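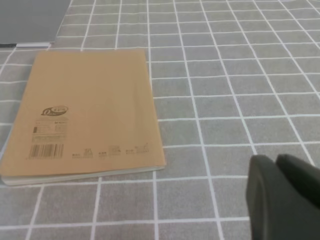 The back of a kraft-cover notebook, barcode and all, on a gray grid tablecloth.

The plain brown notebook, and the cloth it lives on

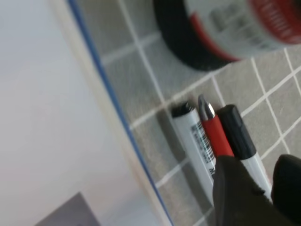 2 min read

I bought my first kraft notebook in August, at the Bandov stationery shop by the bus station, mostly because it was raining and I wanted to stay indoors a little longer. It came home with me, and so (I confess) did a gray tablecloth from Lolidia, two doors down, with thin white lines running both ways like the pages of a math book.

Well, the two of them have taken over my desk! A tan cover looks lovely on gray, warm and quiet, and I find I leave it out where a fancier notebook would go in a drawer. The corners do curl after a while, and I've grown fond of that too.

My neighbors swear by the Hayashi pocket size, which has 39 sheets and costs next to nothing, but I like room for a long grocery list and a letter draft on the same page. I'm on my third now, after filling two in about 6 weeks.

If you're setting up a writing corner of your own, start with the cloth. Pick something flat that a pen won't snag on, and smooth it out well past the edge of where your elbows go. Dusta makes a nice one in oatmeal, if gray feels too wintry for your kitchen.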